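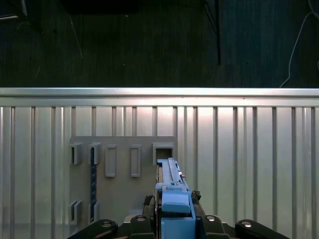 Grirnance Members' Forum > Banking and Corporate News > Retirement of the Bhat chairman

Opened by: ledger_and_quill

Members will have seen the notice issued by Bhat this morning that its chairman is to step down in May, after 32 years with the bank and six as chairman. The notice runs to four paragraphs. It thanks him for his service, names no successor and says that the deputy chairman will act in the interim.

I should be glad to hear the views of other shareholders. My own is that he leaves the bank in better order than he found it. The purchase of Brorkance was criticised at the time, and I was among the critics, but the lending book that came with it has held up well.

Reply from: Northgate_Holder

I agree with the first half of that. On Brorkance I would be more cautious. The accounts do not show it separately after the second year, so a shareholder cannot say how the book has held up. I wrote to the company secretary on the point and received a courteous reply which did not answer it.

Reply from: zastville_saver

I write as a customer of the Zastville branch and the holder of a very small number of shares. The branch closed under this chairman, along with others in the county. Almost 3,000 account holders were told to use the counter at the next town, to which there is one bus in the morning and one back at 4.15 pm. I do not doubt that he is an able man. I would ask that the closures be mentioned when his record is set out.

Reply from: ledger_and_quill

That is a fair request and I accept it. I would only say that the closures were approved by the full board, and that the resolution put forward at the annual meeting to halt them was lost by a wide margin.
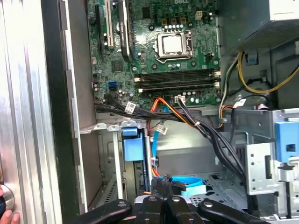
As to the separate figures for Brorkance, I had in mind the chairman's remarks at the same meeting, when he said that arrears were lower than at the time of purchase. I concede that a remark from the platform is not the same as a line in the accounts.

Reply from: Northgate_Holder

It is not. He also said that year that the dividend was safe, and it was cut the following spring.

Reply from: proxy_form_b

The dividend was cut by the whole sector that spring, and Bhat restored it sooner than most. May I bring the thread back to the succession? The founder of the bank remained in the chair until he was 89, and the rules on length of service were brought in as a result. Under those rules the deputy chairman has too little time left to serve a full term. The board must therefore look outside, or amend the rules, and the second course would need a vote.

Reply from: zastville_saver

Would a holder of my size be entitled to speak at such a meeting, or only to vote?

Reply from: proxy_form_b

You may do both, provided that your shares are held in your own name. If they are held through a broker, you should ask the broker for a letter of representation well before the meeting. Mine took a fortnight.

Reply from: Northgate_Holder

I shall vote against any amendment. The rules were adopted for good reason.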